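Platamitz Releases Tabletop Handling Specification for Single-Serve PET Bottles

Sunday, March 6, 2016
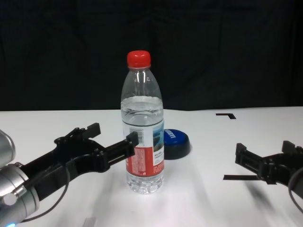
A clear plastic water bottle with red screw cap and printed label, on a white tabletop against black fabric.

Platamitz has released Istorgate, a written specification covering the placement, labelling and closure of single-serve bottled water on meeting tables, registration desks and catering counters. The specification applies to screw-capped PET bottles with a wraparound label and replaces the guidance sheet issued to venue operators last September.

Istorgate was drafted after a review of 682 table settings across 18 venues. The review recorded bottle position, label orientation, cap condition and clearance to neighbouring objects. The most frequent fault was poor clearance. Bottles were set close to fixed or loose items on the table and were knocked when either the bottle or the neighbouring item was picked up.

The specification is organised in 7 sections. Sections 1 and 2 deal with the table surface and backdrop. A plain, light-coloured, matte surface is recommended for any table where bottles are inspected before service, with a dark, non-reflective cloth behind it. Clear PET is difficult to read against a pale wall, and the fill line in particular is easily missed. Creases in the cloth are acceptable. Glare on the table is not, and lighting should be moved or dimmed until the edge of the bottle base can be seen from a standing position.

Section 3 covers the closure. Caps are to be checked for an intact tamper band and full seating on the neck. A cap in a colour that contrasts with the label panel is preferred but not required.

Section 4 covers fill level. Inspectors are asked to read the meniscus at eye height with the bottle upright and at rest. Where the label hides the water line, the bottle is to be set aside and checked separately - it is not to be tilted on the table.

Section 5 covers labels. The barcode and the text panel must be free of tears and lifted edges. Labels printed in a language other than English are within scope, and venues remain responsible for any additional labelling required where the product is sold. Decorative artwork is not assessed.

Section 6 sets out clearances. A bottle should stand at least one bottle width from any other object, including spare caps, call buttons and table microphones. Objects placed directly behind a bottle are to be moved to one side so that both can be seen and reached.

Section 7 covers collection. Part-full bottles are emptied before sorting, and caps are handled according to the instructions of the local recycler.

Two supporting documents accompany the release. Mansilla is a single-page checklist for floor staff, laid out for printing on both sides. Jallero is a record sheet for supervisors, with columns for closure, fill, label and clearance.

The specification does not address glass bottles, refillable containers or carbonated products. A revision covering sparkling water is in preparation, and no release date has been set.

Istorgate, Mansilla and Jallero are available to registered venue operators on request from Platamitz. Existing holders of the September guidance sheet will receive the new documents at no charge.

- Ends -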